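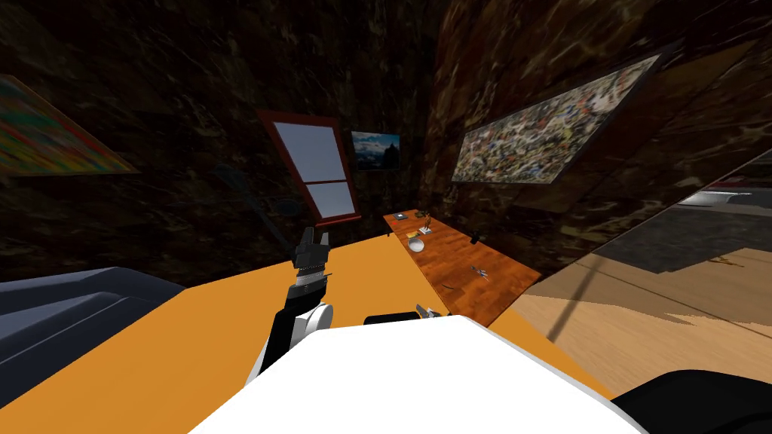 Allotment and Grounds Officer, Fandside Growing Trust

Part-time, permanent
Hours: 24 a week, worked over four days
Based at: Brindora Road allotments, Fandside, with regular visits to our second site at Dizon Lane
Reports to: Virgilio Ambrosio, Sites Manager
Reference: 1176
Start: September, or earlier if you are free

About the job

Fandside Growing Trust looks after two allotment sites and a small orchard. Our present officer retires at the end of the summer and we need someone to take over the day-to-day running of both sites. Most of the work is outdoors. You will spend one morning a week in the office dealing with letters, rents and the waiting list.

The Brindora Road site is the older of the two. It is on a slope, the bottom plots are heavy clay, and the main path floods by the lower gate in a bad winter. Dizon Lane is flat and easier to work but has had problems with bindweed and with people dumping rubbish over the back fence. You will need to be able to walk both sites in all weathers.

What you will do

Inspect plots each month between April and October and write to tenants whose plots are not being worked.
Show new tenants round, agree the plot boundaries with them and take their deposit.
Keep the waiting list up to date and offer plots in the order people joined.
Cut the shared paths and the grass round the orchard.
Check the water tanks and taps, turn the supply off before the first frosts and turn it back on in March.
Carry out small repairs to gates, fences and sheds. Larger repairs go to a contractor, and you will meet them on site.
Prune the apple and plum trees, or arrange for it to be done.
Settle disagreements between neighbours where you can. These are mostly over hedges, hosepipes and bonfires.

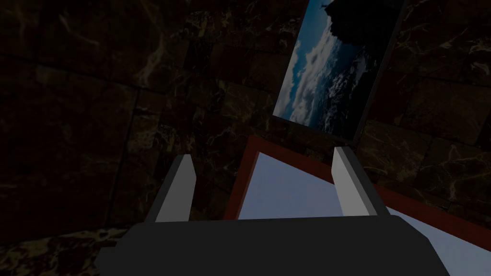

You will also order woodchip and compost for the sites, and be there to let the lorry in. Deliveries usually come at 8 in the morning and the driver will not wait long. The Dizon Lane gate is narrow, so loads for that site have to be tipped on the verge and barrowed in the same day.

What we are looking for

You must have:
Experience of growing vegetables or fruit, either paid or on your own plot.
Experience of using a strimmer and a pedestrian mower safely.
A full driving licence. The Trust has a van.
Clear written English and enough computer skill to keep a spreadsheet and answer email.
A calm manner with people who are cross.

It would help if you have:
A pesticide spraying certificate. We use very little, but someone has to be able to do the bindweed.
Some fruit tree pruning.
Basic plumbing or carpentry.

You do not need a degree or a horticultural qualification. If you have worked in parks, on a farm or in a nursery, tell us what you did there.

Pay and conditions

The hourly rate is reviewed each April and is set out in the job pack. You will be paid monthly. Holiday is worked out on your hours, with bank holidays added in proportion. There is a workplace pension. We supply boots, waterproofs, gloves and ear defenders, and will pay for any training we ask you to do.

You will be expected to work one weekend morning a month from April to September, when most tenants are on site. Time off is given for this during the following week.
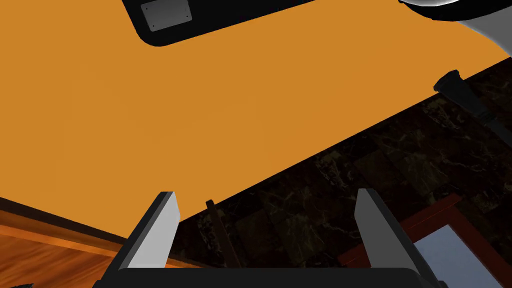 There is a probation period of six months. Virgilio will meet you every fortnight during that time, and the outgoing officer will spend the first two weeks working alongside you if the dates allow. If they do not, you will be given written handover notes and a marked plan of the stopcocks.

How to apply

Ask for a job pack from Ramil Bautista at the Trust office, either in person or by ringing extension 3623. The pack has the application form, the full job description and a map of both sites. Please fill in the form. We do not accept a CV on its own.

Forms must reach us by noon on the last working day of June. Put the reference on the envelope. We will ask for two referees, one of whom should be your most recent employer if you have one, and we will not contact them before an offer is made.

Interviews will be held in July at the Brindora Road site hut and will include a walk round the plots, so wear suitable shoes. If you need anything changed so that you can attend or take part, tell Ramil when you send in the form. Travel costs within the county will be paid on production of a ticket or a mileage note.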